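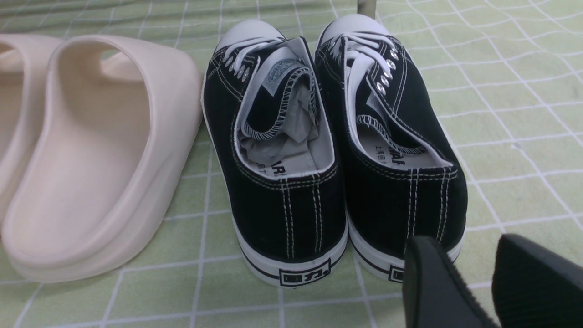

The Night of the Crab Curry

The line at Nekeo started before five, and I was in it with my lunch still sitting in my desk drawer, uneaten on purpose. I had been saving room since breakfast. If you lived in Clistenberg that spring you already know why. The Thursday crab curry was back!

I should explain how we eat in Clistenberg. We are a pot roast town. We are a town where the bowling alley fries a very respectable fish sandwich and the diner by the bus station has had the same pie case since before I was born. I love that pie case. But the spring Nekeo moved into the old tax office on the corner, with its eight stools and its one long counter, something came loose in all of us. People I had only ever seen eat turkey on white bread were suddenly arguing in the post office about lime leaves.

My sister got me hooked. She brought home a carton of the green beans, the ones fried hard with garlic and little salty shrimp, and we ate them standing up with the fridge open, and then we got back in the car and drove over for another carton. We went every week after that. By May I had tried everything on the board except the crab curry, which they made once a week and which ran out every time before I could get off work.

So I took the afternoon off. I told my boss I had a dentist appointment, and he said, "Save me a seat," so I guess I'm not much of a liar.

He was right behind me in line by a quarter past five. Behind him was the woman who does my taxes, who used to work in that very building and kept pointing through the window at where the copier had been. The smell came out every time the door opened - coconut and something toasted and a sort of bright, peppery steam - and every time, the whole line leaned toward it like grass.
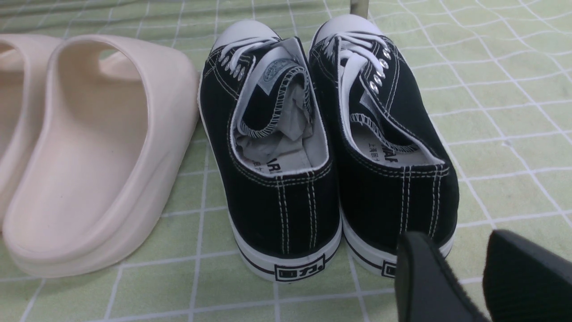
The cook came out at five thirty with a piece of chalk and wrote a number on the sidewalk board. 1,092. Then she went back in without a word.

"What's that?" my boss asked.

We all had theories. The tax lady thought it was the price of something, and several people got very quiet. A kid up ahead thought it was a year. My own guess was that it was a score, though I couldn't have told you in what game. The man in front of me, who had driven over from the lake and wanted everyone to know it, said that all the great places have a secret and we should respect it.

The door opened and the first eight went in. I was ninth. I have never been so happy and so miserable at the same time. I could see the bowls going down the counter, wide ones, with the crab legs sticking up over the rims and the curry the color of a school bus. A man on the nearest stool took one bite and put his hand flat on the counter, the way you'd steady yourself on a boat.

Then a stool opened up and it was mine.

I'm going to try to tell you about that curry, and I'm going to do it badly. It was sweet first. Then it was hot, in a slow friendly way that started at the back and worked forward. Then there was the crab itself, which you had to fight for with a little cracker and a pick, and I got sauce on my wrists and my sleeves and, my sister told me later, one ear. There was sticky rice in a twist of banana leaf. There was a dish of pickled mustard greens so sour they made me laugh out loud. I didn't say a word for the whole first half, and I talk through movies.

When I finally came up for air the cook was standing across from me, drying a ladle.

"Good?" she asked.

"I took the day off for this," I said.

She seemed to think that was reasonable. She topped up my rice, and I decided that sauce on my ear entitled me to ask her a couple of things. I started with the recipe. 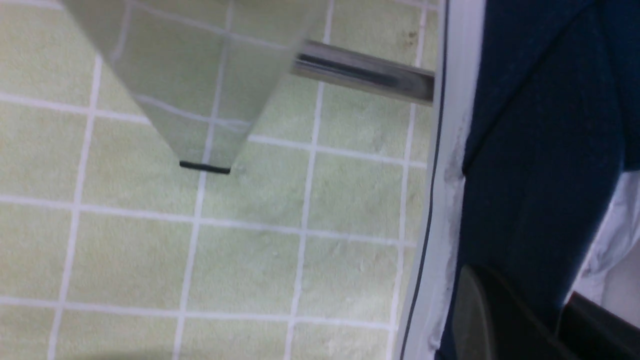

"Where does the curry come from?"

"From my grandmother's stall in Srithong. She made it with river crab and sold it out of one pot."

She told me the rest in pieces, between orders. The stall had been at the end of a ferry landing, and her grandmother cooked until the last boat left. There was a notebook that went with the pot. Every time her grandmother made the curry she put the next number at the top of a page and wrote down what she'd changed, a little more turmeric, less sugar, a different crab man. She made it to 889 before her hands got too sore to pound the paste. The cook had picked up the pencil the very next week and kept going, first at the stall, then in a hotel kitchen, then in a food truck called Sidik that she ran for a few years down on the coast.

"So tonight is 1,092," I said.

"Tonight is 1,092."

"And what did you change?"

She pointed the ladle at my bowl. "You tell me."

Well, I had no idea! I'd never had 1,091. I said so, and she shrugged and moved down the counter, and I sat there tasting what was left as if there were going to be a test. My boss got the stool beside me. He had a napkin tucked in his collar already. I told him about the notebook, talking much too fast, and he ate and nodded and ate.

"More lime," he said after a while, with total confidence. He had never had 1,091 either.

From the stove, without turning around, the cook said, "Less."

We stayed until they flipped the sign. More than 100 people had come through by then, the tax lady said, and she is a person I trust with a number. Outside it had gotten dark and the man from the lake was still on the sidewalk, telling a couple with a stroller what they'd missed. The chalk was a bit smeared. I asked my boss whether he'd need me next Thursday afternoon, and he said he was pretty sure I had a follow-up with the dentist, and we walked to the parking lot talking about mustard greens.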